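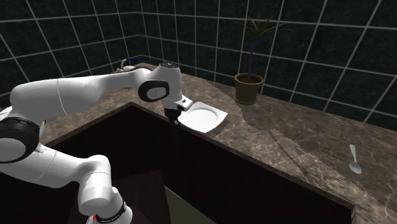

How long must the paint stay in an engraved number before we wipe the surface? With the Filier enamel it is eleven minutes on sealed maple, and a little more on the acrylic tags.

13th July
2 min read

Engraved tags, second batch. The order from Netwood is for 753 tags in total, maple and dark acrylic, and so far only the maple ones are good enough to send. The first batch was wiped too early and the paint came out of the narrow strokes, mostly in the 4 and the 7. The round numbers kept it better.

Today I tried six tags with the same cutter and the same depth, changing only the waiting time. I brushed the enamel across the number, pushed it in with the corner of a card and wiped with a cotton cloth folded flat around a block. The block is important. With a soft cloth in the fingers I always press into the groove and pull the paint out again. After eleven minutes the edge was clean. After six it smeared, and I had to sand the face again.

The sealer is from Vilon, two thin coats before cutting. Without it the enamel goes into the grain and makes small hairs around the number – this can't be sanded away, I tried.

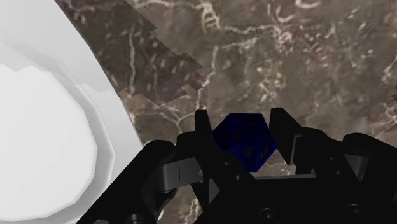
Color of the fill is still open for the acrylic tags. The customer asked for something "not too loud", and white looks too hard to me on the navy sheet. I was thinking of a warm color, like the gold or tan numerals on the dark blue die: the 14 reads easily, but the other numbers are much more faint, and one is partly lost in shadow. So with such a color I would make the strokes wider, and make a test with the tag turned away from the lamp. Tags on a shelf are rarely seen straight from the front.

Garg can send a sample pot of ocher and one of pale brass. I asked for both. If the brass has metal flakes in it, it may scratch the acrylic when we wipe, so first try on an offcut.

Still to do:
– clean the cutter, there is resin on the tip
– write the waiting time on the lid of the enamel
– ask Netwood if September is the last date for the acrylic part, or for everything
– order more cotton cloth, the blue one leaves lint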